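Shelf-edge strip

A shelf-edge strip (also price rail, ticket channel or, in older trade catalogs, data strip) is the narrow holder fixed to the front of a store shelf, into which a price ticket is slid. It is among the most looked-at objects in retail and among the least noticed.

Name

Trade usage is unsettled. Suppliers tend to say "channel," store staff tend to say "rail," and shoppers do not call it anything. "Data strip" came from catalogs that hoped to sound modern and has outlived the hope. The word "talker" is sometimes misapplied to the strip but properly means the card that sticks out from it and catches on sleeves.

Construction

Most strips are extruded in long lengths and cut to fit. A typical strip has a flat back, a clear front lip that holds the ticket by spring pressure, and some means of staying on the shelf. Adhesive strips are cheap and leave a residue that lasts longer than the store. Clip-on strips can be moved, and are, often by carts. The lip is usually curved a little so that the ticket bows outward, which stiffens the paper and also ensures that the overhead lights fall across the last digit of the price.

Double strips, with one rail above another, allow a regular price and a promotional price to be shown together. In practice the second rail collects tickets for products that have left the building.

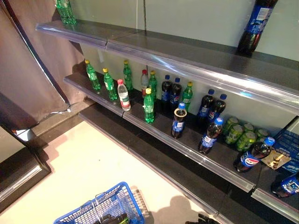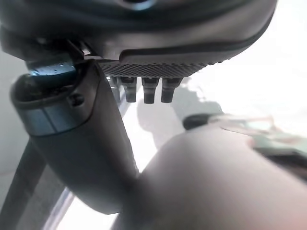

Price rails on soft drink shelving (first picture).

History

Early shopkeepers wrote prices on the goods, on the wall, or nowhere, the last being considered good for conversation. Self-service made this awkward. The Grerska strip, sold in lengths of 55 inches, was an early attempt at a standard and fitted no shelf then in production. The rival Drenda pattern was 14 inches long and fitted everything, provided the buyer did not mind gaps. The two makers spent years disputing which had thought of the curved lip, a feature that both had at first listed as a defect.

The Sedgwick collection of store fittings holds 1,717 strips, of which 1,510 are clear and the rest were clear once. Its catalog was last revised on 2/4/21 and is arranged by length – a system that works well until a strip is snapped.

Electronic replacements

Battery-powered labels such as the Serari tag can change a price without anyone walking down the aisle. They are generally mounted on a rail, which must be bought separately.

See also: Gondola shelving; Shelf talker; Unit price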